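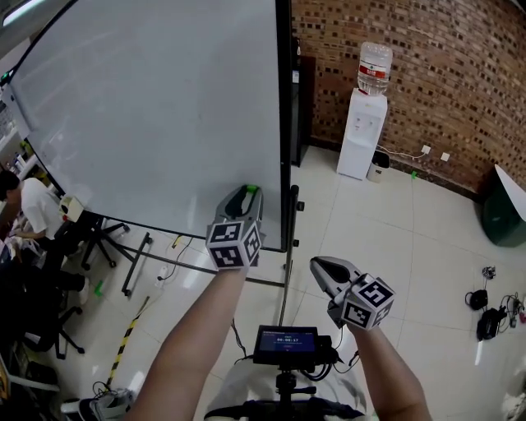 # Handheld gripper kit: equipment plan

Reading time: 4 min

Search this site Search

Status: draft, September 2025. Covers the purchase of handheld gripper sets for the Tisance recordings.

## Scope

One station is a pair of handheld grippers, a marker cube on each, a small monitor on a tripod mount that shows the running timer, and the cables between them. The whiteboard task needs a board on a wheeled stand and clear floor in front of it. Chairs, desks and the board itself are on the room budget and are not listed below.

## Quotes

| Supplier | Item | Price (USD) |
|---|---|---|
| Ultbridge | gripper pair with cubes, per station | 3645 |
| Plasotano | gripper pair, no cubes | 2313 |

The Plasotano quote leaves out mounts and calibration. Do not compare the two totals until both have been requoted on the same parts list.

## Quantities

- Stations: 4
- Gripper pairs: 5, one held as a spare
- Monitors: one per station
- Marker cubes: two per pair, fixed before delivery

## Planning notes

Jaw parts are ordered separately and should be treated as consumables. Cable runs and power strips come out of the same line as the monitors. Check outlet positions before fixing the station layout.

Delivery is planned for May. Prices exclude tax and shipping.

## Open items

- Requote from Plasotano
- Warranty terms for the spare pair
- Storage cases, model not chosen

Maintained by Dimitriou.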